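Gavuvik Language Office
Household Guidance Sheets
Using and Keeping Word Labels at Home

Revised January 3, 2022

The following guidance is issued to households taking part in the Pulto home vocabulary program and to any other family wishing to label a kitchen, pantry or workshop in a heritage language. It replaces the earlier sheet on kitchen labels. Households that hold the earlier sheet may continue to use its spelling table, which has not changed.

Choosing the first words

Begin with objects that are handled every day. The home word list contains 2992 entries, of which 676 are marked as household words, and no family should attempt to post all of them. A first set of 78 labels is supplied in the starter envelope. Families who prepare their own set should keep to plain nouns for objects that stay in one place: the door, the stove, the sink, the shelf, the window. Objects that travel from room to room lose their labels quickly and are better taught by speech.

Where two speakers in the same home use different words for one object, both words should be written on the label, the elder speaker's form first. Do not strike out either form. The office records such pairs with interest and asks that they be copied onto the return card.

Writing the label

Use heavy white card and a pencil of medium hardness. Ink from felt pens spreads in a steamy kitchen, and the marks over the vowels are the first part of the word to become unreadable. Write the word in small letters. Capital letters crowd the marks and lead children to leave them off.

Write the heritage word large and alone on the front. The English word goes on the back. A card showing both words on one face will be read in English by almost every member of the household within a few days.

Long vowels are to be written double, as in the spelling table. Households that learned the older mission spelling may use it for their own labels but should note this on the return card, so that the forms are entered correctly.

Attaching the label

On painted wood, use low-tack tape and press only the corners. On tile and glass, ordinary clear tape is satisfactory and can be removed with warm water. On bare metal, a flat magnet holds better than tape. Labels should be kept well clear of burners, toaster openings and heating vents. In the workshop, do not attach a card to any moving part of a tool or over a printed safety notice; hang it on the wall beside the tool.

Position words
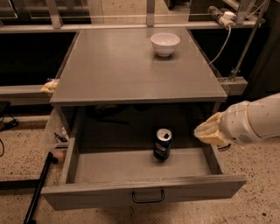 Most of the languages served by this office express position by an ending on the noun. The English speaker's habit is to look for a separate small word and, when none is found, to leave the position out. Labels on single objects do nothing to correct this, and a short daily exercise is recommended in their place. Any drawer and two ordinary objects will serve. With a soda can standing in the open drawer of a gray metal cabinet and a small white bowl on the top, the learner has the inside form and the surface form before him at the same time, and has to choose between two endings on the words for one piece of furniture. Ask for the can first, then the bowl, then exchange them and ask again. Require a full sentence each time. Once these two endings are secure, the forms for "under" and "behind" may be added, and later the forms that show motion into and out of a place.

The inside ending is also used in several dialects for things held in the hand or wrapped in cloth. Learners who say that the bread is "in" the towel are correct, and should not be changed to the English pattern. Speakers from the Sokness side use the surface ending for the towel, and this is correct as well.

Practice during cooking

A recipe read aloud is a good source of commands. The cook names the action and the object; the learner repeats both and carries out the task. Stirring, pouring, cutting and covering each have their own verb, and some of the languages divide cutting further according to the tool used. Knife work should be given only to learners old enough to do it in English. Keep the session to one dish. When a word is missing, describe the object in the language and write the English word on the kitchen pad for later inquiry. Do not stop to search the list while food is on the heat.

Numbers are best practiced with measuring cups and spoons. In the Begay series of readers, the counting words for liquids are given in the second booklet, and the words for dry goods in the third. The two sets should not be mixed on one card.

Storing word slips

Families who write down words from older relatives are asked to use one slip for each word. Every slip should carry the word, its meaning, the speaker's home district and the month it was heard. A word without a district is of limited use, particularly where the same form has separate meanings on the two sides of the river.

Slips should be stored upright in a closed box, away from the stove and from outside walls. Remove paper clips and rubber bands before storage. Clips leave rust, and old bands stick to the paper and pull the writing away with them. If slips become damp, spread them singly between clean sheets of blotting paper under a light weight, and change the sheets every 4 hours on the first day. Do not iron them or place them in an oven.

Slips that have been spotted with grease should be copied onto a fresh slip. The original is to be kept with the copy, placed behind it in a separate paper fold, as the first writer's spelling may be wanted again.

Changing the labels

Replace labels when the household no longer reads them. In most homes this occurs after nearly 4 weeks. Remove the cards for words that every member can say without looking, and put new ones in other rooms. The retired cards may be kept for younger children or returned to the office in the starter envelope.

Return cards for the current year are collected in September. Households that have mislaid the card may write the same particulars on a plain sheet, marked with the word "Pulto" in the upper left corner, and leave it at the Gavuvik counter or in the letter box at the Sokness reading room.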